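Trusus opens Granis grasp simulation package to outside buyers

April 11, 2023

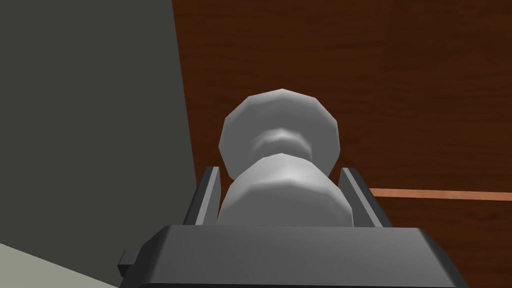
Chiharu Sugiyama would have liked the contact solver to ship before the interface did, and says a simulated grasp is worth paying for only when its failures match the failures on a shop floor. Her team tested the preview build against its own parallel-jaw cell and found the slip behavior on turned parts close enough to be useful for ranking grasps, but not for setting grip force.

Trusus has put its Granis simulation package on general sale, ending a preview period in which it was available only to existing customers of the company's cell design service. The package covers grasp planning and grasp testing for two-finger grippers. It runs on a single workstation and does not need a connection to a physical controller.

Granis takes a part model, a gripper model and a description of the work area, and produces a ranked list of grasps with an estimate of how each one holds during lift, transfer and release. The user can open any grasp in the list and step through it at the simulator's own time step. Rounded and turned parts such as knobs, pawns and small balusters are treated as a separate class, as the area of contact between a flat finger and a curved body is small and changes quickly when the part tilts.

The starter library holds 600 part models and 73 gripper models. Most of the parts are low-polygon meshes with plain surfaces. Trusus says this keeps collision checks short and that buyers can load denser meshes where the outline of the part matters. In the preview build, dense meshes slowed the planner noticeably — a point raised by several users on the company's support forum — and the release notes list a revised mesh reduction step in response.

Backgrounds are supplied as simple rooms with wood, painted and neutral surfaces. Lighting can be set to flat or directional. Buyers who plan to train vision models on rendered output can vary textures and light from one run to the next with a script, and the renderer writes a depth map alongside each color image. Cameras can be fixed in the room or mounted on the wrist. A wrist camera moves with the gripper model, so the fingers stay in view while the arm is in motion.

The product is sold at 2 license levels. The standard level includes the planner, the library and the renderer. The extended level adds batch runs on a local cluster and an export tool for Alance controllers. Both are yearly licenses tied to a workstation, and both include support by email. Trusus has not published prices and quotes each order separately. Customers from the preview period keep their current terms until renewal.

Soft fingers, suction cups and hands with more than two fingers are not supported in this release. Deformable parts are also left out. Friction is set per surface pair from a table, and the values in the table are for dry contact. A user who handles oiled or coated parts has to measure friction separately and enter it by hand. The manual gives a tilt-plate method for doing so and a form for recording the results.

Sugiyama's main objection concerns the default friction table, which she considers too generous for smooth plastic against bare metal fingers. With the defaults, the planner placed several grasps low on the body of a turned part where her cell preferred the neck. Once measured values were entered, the two rankings agreed on the top choices. She would like the software to show a warning when a grasp depends on a default value.

Trusus replied that such a warning is planned for the first update, due in May. The same update is to include a corrected unit setting for imported gripper files and a converter for projects made in Ikeda, the company's older offline tool. Ikeda will continue to receive fixes but will not be sold to new customers.

An evaluation copy of the standard level is available on request. It has the full planner but saves no projects, and its rendered output is limited to still images.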